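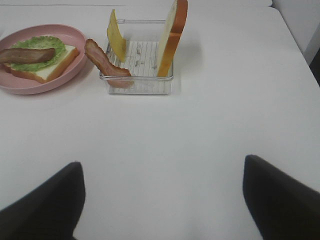
Rosa Teller mit Weißbrot und Salatblatt auf weißer Tischfläche.

Arbeitsjournal, Biographische Redaktion
Freitag, 30. Oktober 2020
Eintrag: K. Eshun
Betreff: Personenartikel Amtsträger, Abgleich der Lebensdaten

Fortgesetzt wurde die Durchsicht der Kurzbiographien zu den Regierungschefs und Senatsmitgliedern von Puniria. Der Bestand umfasst nach der Bereinigung vom September 181 Artikel. Die Dubletten aus der alten Kartei sind darin nicht mehr enthalten; die beiden strittigen Fälle (Namensgleichheit, dasselbe Geburtsjahr) bleiben bis zur Klärung getrennt geführt.

Einleitungssatz. Die Reihenfolge Name, Lebensdaten, Staatsangehörigkeit, höchstes Amt wird beibehalten. Bei amtierenden Personen steht das Präsens, bei ausgeschiedenen das Präteritum mit Angabe der Amtszeit. In der Gruppe Drurnov ist das bislang uneinheitlich gehandhabt worden. Mehrere Artikel führen die Ordnungszahl der Präsidentschaft, andere nur die Jahre. Festlegung: Ordnungszahl nur dort, wo die amtliche Zählung des Landes sie selbst verwendet. Geschäftsführende Amtsinhaber werden nicht mitgezählt, erhalten aber einen Vermerk in der Zeile unter dem Amt.

Ausbildung. Studienabschlüsse sind nur aufzunehmen, wenn die Matrikel oder ein Promotionsverzeichnis vorliegt. Angaben aus Wahlkampfbroschüren genügen nicht. Im Artikel zum früheren Justizminister wurde der Abschluss an der Rechtsfakultät Drurnov vorläufig in »Studium der Rechte« geändert. Die Anfrage beim Universitätsarchiv läuft unter dem Aktenzeichen 3045, eine Antwort steht aus.

Berufliche Tätigkeit vor dem Mandat. Die Formulierung »engagierte sich vielfältig« ist in allen Artikeln zu streichen. Einzusetzen sind Träger, Ort und Zeitraum. Für die Senatorin aus Zou ist die Anwaltstätigkeit durch das Kammerverzeichnis belegt, die vorangehende Arbeit in der Stadtteilberatung bisher nur durch ein Interview. Beides bleibt stehen, das zweite mit Quellenhinweis im Text.

Technisches. Der Export aus Drokeo hat erneut die Umlaute in den Geburtsorten beschädigt. Betroffen sind ausschließlich Datensätze, die vor der Umstellung angelegt wurden. Korrektur von Hand, nahezu zwei Stunden. Die Ursache ist der Systembetreuung gemeldet. Bis auf Weiteres bitte keine Sammelimporte in das Feld »Geburtsort«.

Offen:
Wahlkreisbezeichnungen nach der Gebietsreform, alte oder neue Namen?
Schreibweise des zweiten Vornamens beim Parlamentspräsidenten (Taufregister und Amtsblatt weichen voneinander ab)
Rückmeldung des Universitätsarchivs

Die geänderten Artikel liegen im Verzeichnis »Zweitlesung«. Um Gegenzeichnung durch die Schlussredaktion wird gebeten.

Kwame Eshun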